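Chapter 6
Cooking with Steam

In this chapter you will learn
How steam carries heat to food
How to set up a stacked steamer over a pot
Why slatted floors beat solid ones
How to clean and store bamboo so that it lasts

Key terms: steam, condensation, tier, slat, headspace, resting time

Steaming has an image problem. Mention it to most people and they picture a gray heap of broccoli served by someone who disapproves of butter. The broccoli is not the fault of the steam. It was left in for 38 minutes by a cook who went off to answer the phone, and no method of cooking has yet been invented that can survive that.

Treated with a little attention, steam is one of the quickest and gentlest ways to cook. It does not wash flavor out into a pot of water that then goes down the sink. It does not scorch. It asks for very little equipment, most of it cheap, and some of it nicer to look at than anything else in the cupboard.

The cook Raluca Onu, who ran the kitchen at the Hotel Sterker for longer than the hotel probably deserved, used to start her trainees on steamed buns and keep them there through the whole of January. They complained. She let them complain. Her view was that a cook who could turn out a tray of buns without soggy bottoms could be trusted with a stove, and that a cook who could not should be given onions to peel until further notice.

6.1 The parts of a steamer

A basic steamer is a pot of simmering water with something over it that lets steam up and keeps food out of the water. That something may be a metal insert with holes, a wire rack, or a round bamboo tier. Tiers can be stacked, so one burner does the work of two or three. Put the food that needs the most heat on the bottom, where the steam arrives first, and anything delicate at the top.

Look closely at the floor of a bamboo tier. It is made of thin strips set side by side with gaps between them. Steam comes up through the gaps and spreads around the food. Block them all with one big sheet of paper and you have made a small, damp oven, and not a good one. Cut holes in the paper, or use a few cabbage leaves and leave some space around the edges.

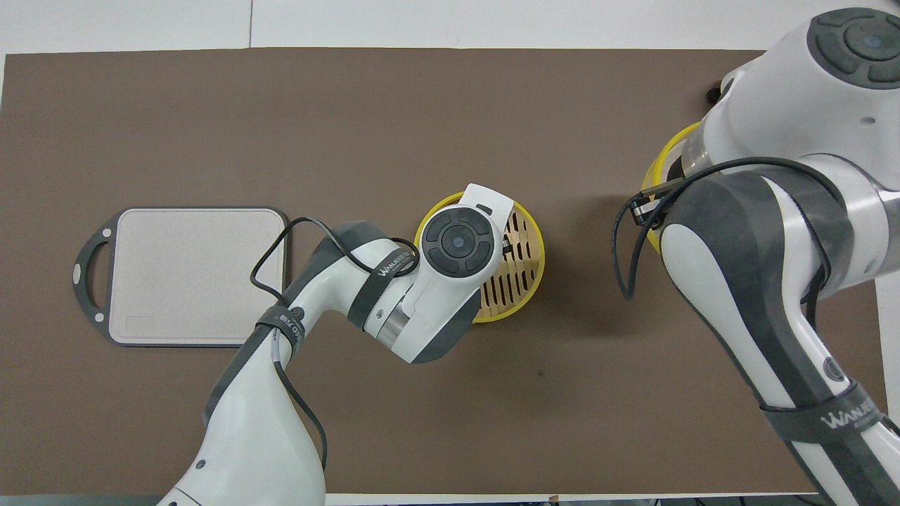 Figure 6.1 A round bamboo steamer basket with a slatted floor. The cutting board is at left.

Solid lids and bamboo lids behave differently. Under a metal lid, steam turns back into water, gathers into drops, and falls onto your food, usually onto the one bun you were planning to serve to a guest. A woven bamboo lid lets some of the steam out and soaks up some of the rest. If metal is all you have, wrap the lid in a clean dish towel and tie the corners on top, well away from the flame.

6.2 Before you light the burner

Check the fit first. The bottom tier should sit firmly on the pot or inside the wok, with the water below the slats. Food that touches the water is being boiled, whatever you choose to call it on the menu.

Do your cutting before the water simmers. Pieces of the same size finish together, and pieces of different sizes finish in an argument. Leave a finger's width between buns and dumplings. They swell, and two that have joined in the heat will not part without one of them losing its side.

Rinse a new bamboo tier and steam it empty before its first use. After that, wash it with hot water and a brush, go easy on the soap, and stand it on its edge to dry. Bamboo put away damp will grow a fine coat of mold.

Warm-up questions

1. Your dumplings have stuck to the slats. Name two things you could have done before cooking.
2. Which tier would you use for a thick piece of fish, and which for spinach?
3. Think of a vegetable you disliked as a child. How was it cooked, and for how long?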